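The index card years

I learned to keep notes from a woman who hated computers. Ayantu Woldemariam ran the reference desk at Tammont library when I was a nervous first-year, and she used to slide a stack of blank cards across the counter to anyone who asked her how to start an essay. One idea per card, she'd say, and the page number goes on first, before you write a single word of the idea. I thought it was terribly old-fashioned. I've now done it for most of my working life.

What she was really teaching me was how to keep my own thoughts apart from other people's. If you've ever opened an old notebook and found a lovely sentence with no idea who wrote it (me? some professor? the back of a cereal packet?) you'll know the cold feeling I mean. I once had to pull an entire paragraph from an article the night before it went to print, and I still wince. It was a good paragraph too!

So my cards have a system. Quotations go in blue with big, silly quotation marks you could see from across the road. Paraphrase goes in pencil. Anything that came out of my own head gets a wobbly circle round it, and I write my initials next to it if I'm feeling grand.

Going digital, sort of

I did try to modernise. Last July I moved everything for one long piece into Wineo, which a friend swore by, and then into Vukura when I fell out with the first one. Both were perfectly nice. Vukura let me tag things, and oh, I tagged. By the end I had 315 notes and 14 tags, and one of those tags was "misc", which had swallowed more than 100 of them.

The trouble was that saving had become too easy. I'd find an article, press the button, feel marvellously studious and never look at it again. With a card I have to read the thing, decide what it says and squash it into a space the size of my hand. It's slow and my wrist aches, but by the time I've written the card I more or less know what I think.

I don't want to sound like a grump about it, though. Searching is wonderful. I still keep my full references on the laptop - authors, titles, dates, the lot - and each one has a short code that I copy on to the corner of the card. AGB3 is the third thing I read by Agbeko, and so on. When it's time to do the bibliography I just gather up the codes and it's practically done. My younger self, typing out footnotes at two in the morning, would weep.

Laying it all out

My favourite bit comes when the reading stops. I clear the biggest surface in the house, put on the radio and deal the cards out like a game of patience. Arguments that looked solid in my head turn out to be resting on one poor card. Two writers I'd filed miles apart end up side by side, saying nearly the same thing. I shuffle, I drink tea, I shuffle again, and somewhere in there the essay gets its shape.

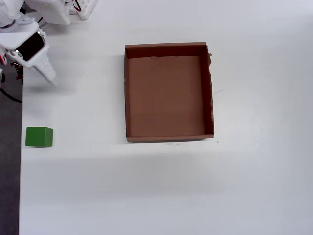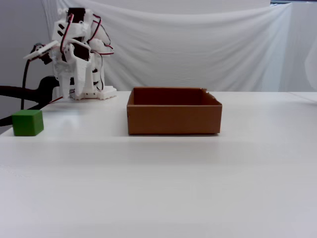
If you'd like to try it

Start small. Pick one chapter or one article and allow yourself 3 cards for it, no more. You'll grumble, and you'll want a fourth, but having to choose is very good practice. Write the source on each card before anything else, and leave the back empty for the argument you'll have with yourself next week.

Then put them away for a day or two. When you come back, read each card cold and ask whether you could explain it to somebody at a bus stop. If you can't, go back to the page and have another go. I still get caught out by this all the time, usually on the cards I was proudest of.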